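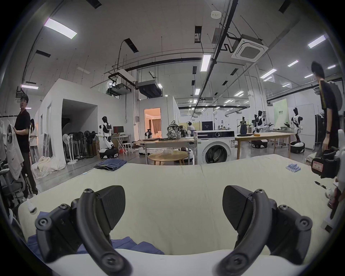 Blog > Household > Power and Batteries

Switching the house to rechargeables, one year in

Last November I bought a charger and decided to stop buying throwaway AA batteries. I said I would write down how it went, so this is the write-up.

We had a drawer problem. Every gadget in the house came with its own set of batteries, and when something died I would pull two out of the drawer, try them, and find out they were dead too. Then I'd try another two. The good ones and the bad ones all lived together and I had no way to tell them apart. I was buying the big packs at the hardware store and still running out before a holiday.

The charger is a Stura with four slots. My neighbor Uriel Ledesma has had the same one for years, and he talked me out of the faster model. His view is that a slow charge is easier on the cells and you only need them by morning anyway. I have no way to check that, but his old set still works in his bike light, so I went along with it.

I bought 17 cells in the end, which is an odd number. Sixteen came in packs and one was loose in a bin at the checkout. That one goes in the kitchen clock, which takes a single AA.

What works well: the keyboard, the mouse, the TV remote, the kids' flashlights and the bathroom scale. The flashlights were the biggest drain before. They get left on under blankets all night, and I used to get annoyed every time. Now I just charge the cells again.

What doesn't: the smoke alarms. The manual for ours says alkaline only, so they still get alkaline. The old Sarora weather station on the porch is also fussy. Rechargeables run at 1.2 volts instead of 1.5, and its display goes faint after a few days. I tried three different pairs before giving up. It has lithium cells in it now and has been fine since July, though I do need to see how it does in a real cold spell.

The package claims 1000 charges per cell. I will not live long enough to test that with a TV remote. In the flashlights, who knows.

I made one mistake early on, mixing old and new cells in the same device. The weaker one runs flat first and the stronger one keeps pushing current through it, which wears it out. I lost 2 cells that way. Now I put a dot of nail polish on each pair so they stay together – red, green, silver and so on. I ran out of colors and started using two dots.

Storage is simple. Charged cells go in a plastic Pruretti lunch box on the shelf over the dryer. Empty ones go in the mug next to the charger. When the mug has four in it, I charge four. The kids have learned this better than I expected, apart from some marbles in the mug.

I have not added up the money. The charger was on sale and I threw out the receipt. I do know I haven't bought a pack of alkaline AAs since spring, apart from the ones for the alarms.

Next is AAA. The thermostat takes them and so does the label maker. The Stura will charge those as well, but only in the outer slots, so I may look for a second charger.

Posted November 24, 2025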